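16 Aug 2023

We have been on well water since we moved out to Momusmont in February, and I keep getting asked how that is going. It's going fine. It took some getting used to.

The house in Maltavby was on city water, so I never thought about it. Out here the well is 414 feet deep and the pump sits most of the way down. When the power goes out, so does the water. We found that out the second week, in the middle of doing laundry. Now I keep jugs filled in the hall closet and a bucket by the toilet.

The first test came back with no bacteria but plenty of iron and hardness. The iron is what turned the tub orange. I scrubbed at it for a month with the wrong cleaner before somebody at the hardware store told me bleach sets the stain. Use an acid cleaner on it, and never mix the two.

We ended up buying a Pivano softener. It takes salt pellets, and I buy 200 pounds at a time so I don't have to think about it until fall. The sediment filter ahead of it gets changed every 46 days, an odd number that comes straight from the sticker on the housing. I went longer once and the shower slowed to a trickle.

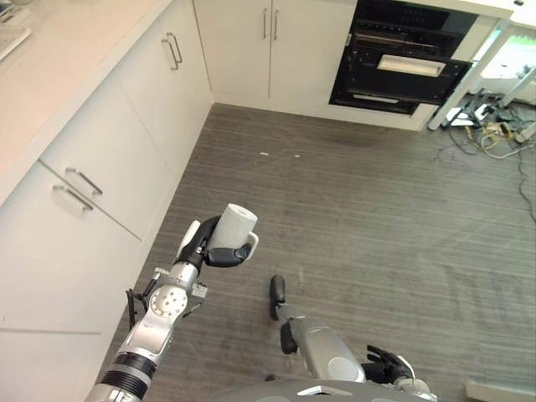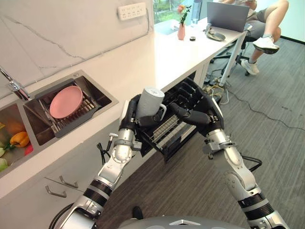

Can you drink the water straight from the tap?

We do, but only after the lab results came back clean, and I plan to test again every year and any time the taste or color changes.

Taste is a separate matter. Softened water tastes flat to me, so we had the plumber leave the kitchen cold line off the softener. It has a mineral taste that guests notice and we don't anymore. Coffee is better with it. Tea is worse.

I still want to get the well cap looked at. Insaurralde, the company that drilled it, is still in business and keeps the old records — they had ours on paper. They can come out after the hay is in. Until then I've been keeping the weeds down near the casing and parking the mower somewhere else.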